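Section 4. Getting the cameras and the planner to agree

By now you should have Tutari installed and a simulated robot that stands up when you press Start. If it falls over or the window stays black, go back to Section 3 and redo the joint limits file, which is the part I got wrong the first two times I did it. Everything from here on assumes the robot loads with both arms and both grippers, and that you have a terminal open next to the viewer.

I do all of my camera work in the simulator before I go anywhere near real hardware, and I'd ask you to do the same. It's quicker, you can crash as often as you like, and the config files carry over unchanged (well, almost, see 4.5).

4.1 Before you start

You will need:

- Tutari, with the Vidmar planner plug-in switched on
- The Iler perception package, the full one and not the viewer-only download
- The Funier kitchen scene, or a room of your own with at least one counter in it
- A mouse with a wheel. I've done this on a trackpad and I don't recommend it!

CAUTION: Turn off autosave in Tutari while you do this section. Autosave writes the camera file every time you let go of a slider, and if you nudge something by accident there is no undo. I keep a copy called cameras_good.cfg one folder up and I've needed it more often than I'd like to admit.

4.2 Setting up the body camera

The body camera is the one you'll spend the most time looking through. It rides high on the robot and looks out over both arms, so the planner can check its idea of where the arms are against what the camera sees.

1. Open the Cameras tab and pick body_main from the list.

2. Set the update rate to 40. Iler can go faster, but on my machine the planner starts missing frames and then complains about stale data, and the messages don't make it clear that the rate is what's wrong.

3. Leave the tilt and roll boxes alone for now. I know the room looks crooked. The level line in the viewer isn't the one the planner uses, and if you straighten the picture by hand you'll be putting an error into the camera file that shows up later as a gripper landing in the wrong place.

4. Click Load Pose and choose two_arm_reach. Send one arm up over the near part of the counter and the other one out toward the far end. Wait for both status dots to go green.

5. Check that you have a bit of each arm, the top of the body and a good long run of counter all in view together. Compare yours with mine:

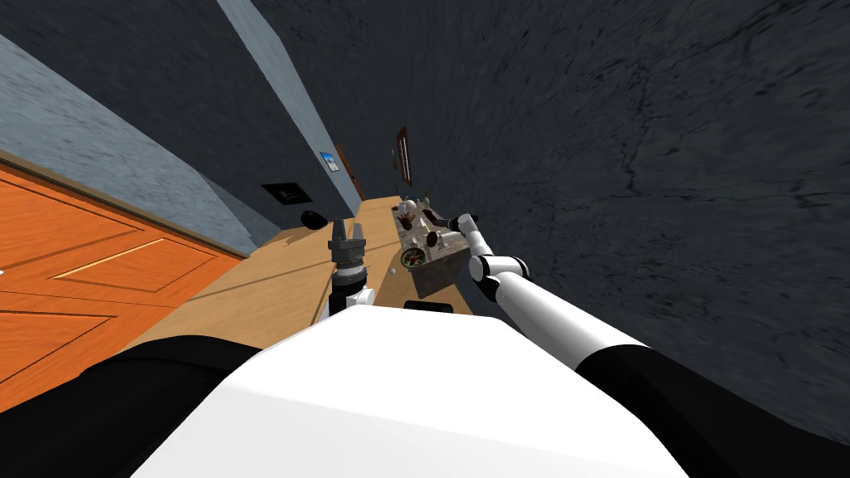

Body camera, two_arm_reach pose. Left gripper upright over the counter, right gripper out by the small objects.

Yours doesn't need to match that exactly. What matters to me is that the white body stays at the bottom center, with a dark shoulder section to either side of it. Iler uses those as landmarks. If one shoulder is missing from view, the mount offset is wrong, and you should fix it now (Cameras, Mount, Reset to Robot File) before doing anything else.

6. Press Find Surfaces. Iler should color in the counter as one long piece. If it breaks the counter into two pieces where the arm crosses in front of it, raise Merge Gap one notch at a time until the pieces join up.

7. Press Find Objects. This one takes a while the first time, so go get a coffee.

Note: Don't expect a clean list. A basket full of mixed stuff nearly always comes back as one lump, and I leave it that way. For planning a reach I only care that the arm stays out of it. If you want to pick something out of the basket, that's Section 7, and it's a longer story.

Note: Very small things on the counter may get dropped. There's a bit of white something on the near part of my counter, off to the right of the left gripper, and Iler missed it completely until I lowered Minimum Points to 306. Below that I started getting phantom objects on the wall, so 306 is where I stopped. Your scene will want its own number. Start at 500 and work down slowly.

8. Look at what got found on the walls too. Pictures, panels, anything flat and dark can come back as an "object" with no depth. Right-click each one and choose Treat as Surface. You only have to do this once per room, because Tutari remembers it in the scene file.

4.3 Checking the self mask

The self mask is the planner's way of saying "that's me, ignore it." When it's wrong, the robot sees its own elbow as an obstacle and refuses to move, and you sit there staring at an arm with nothing near it, wondering what you broke. (I lost most of a Saturday to this.)

1. Stay in the two_arm_reach pose.

2. Turn on Show Self Mask. Everything that belongs to the robot should get a tint: body, shoulders, links, elbows, both grippers.

3. Go along each arm slowly and look for bare spots. On my set-up the joins between the white links and the short black sections were the usual trouble. Raise Mask Padding until they fill in.

4. Now look at the gripper nearest to any objects. Too much padding and the mask will swallow the things next to the fingers, and then the planner thinks that patch of counter is free. If you can't get the joins covered without losing objects, use the per-link padding table and give the gripper a smaller number than the arm.

CAUTION: Never set padding to zero on a gripper just to get a plan to go through. The plan will go through, and the gripper will clip whatever it's reaching for.

5. Save the mask. Remember that autosave is off!

4.4 Setting up the gripper camera

Once the body camera is behaving, switch to the gripper view. I like this part better. The view sits behind the gripper and looks out past the two fingers, so you get a very direct idea of where the hand is pointing and how much room there is between the fingertips.

1. In the Cameras tab, pick the gripper camera for the arm you want. The names are grip_a and grip_b, and which is which depends on your robot file, so wiggle one joint and see what moves.

2. Open the gripper all the way. You want to be able to see clear through the space between the fingers.

3. Turn the wrist until the gripper is over open floor, with the corner of a table or counter just coming into view at one side. Floor alone isn't enough for the next check, and a full tabletop makes it too easy.

4. Set shading to Flat. You lose the pretty lighting, but the finger edges are easier for Iler to pick up, and easier for you to judge by eye.
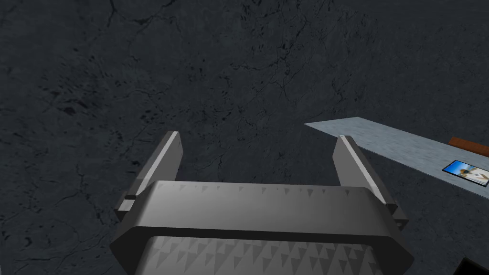
Tutari Set-Up Guide, Issue 3, page 27

5. Check the fingers first. They should stand up on either side of the housing with clear space between them. A little difference in how wide they look is fine, so don't go chasing it. If one finger is missing, or if it comes out of the housing at a silly angle, the finger joint is reversed in the robot file.

6. Next, the bottom edge. Some of the housing should be cut off. I used to pull the camera back until I could see the whole gripper, and all it got me was a smaller view of the place I was trying to reach.

7. Press Find Surfaces again, with the gripper camera selected this time. You want two results: the floor, and the pale top that pokes in from the right. If you get a dozen floors, the floor texture is to blame. The Funier stone floor has thin dark cracks all over it, and Iler loves to treat each crack as an edge. Turn Edge Strength down until the floor comes back as one piece.

8. Keep an eye on the tabletop corner while you do that. Go too low on Edge Strength and the corner starts to melt into the floor, and the planner will happily drive a finger through it. I settled on a value where the corner stayed sharp and two or three stray floor cracks were still showing. I can live with a few cracks.

9. Press Find Objects. Things that run out of view, like the brown wooden piece and the little picture card on my tabletop, get a Partial tag. Leave the tag on. Vidmar adds extra clearance on the side it can't see, and it's usually right to.

Note: If something dark shows up in a bottom corner and Iler can't name it, let it stay Unknown. The planner avoids unknowns by default. Giving it a guess of your own is worse than giving it nothing.

4.5 Making the two views agree

Here's where you find out if the work above was any good.

1. Open both cameras side by side (View, Split).

2. Pick one object that both cameras can see. Move the arm if you have to. Choose something with a clear corner on it, and skip anything round.

3. Click the same corner in both views and press Compare. Tutari gives you a score. Anything over 400 is good enough for reaching, and I don't bother pushing it any higher in simulation.

4. If the score is low, press Compare again with a second object in a different spot. Two low scores pointing the same way mean the body camera mount is off, so go back to 4.2, step 5. Two low scores pointing different ways usually mean the gripper camera is attached to the wrong link.

5. When you're happy, save, close Tutari, open it again and run Compare one more time. There's an old bug where the mount offset gets saved but the roll doesn't, and it only shows up after a restart.

CAUTION: Before you copy the camera file to a real robot, delete the line that starts with sim_shading. The real driver doesn't know what to do with it and will quietly fall back to its factory camera settings, so all of your numbers get ignored.

Turn autosave back on if you use it. Section 5 covers planning a first reach with one arm, and you'll want to leave the split view open for it.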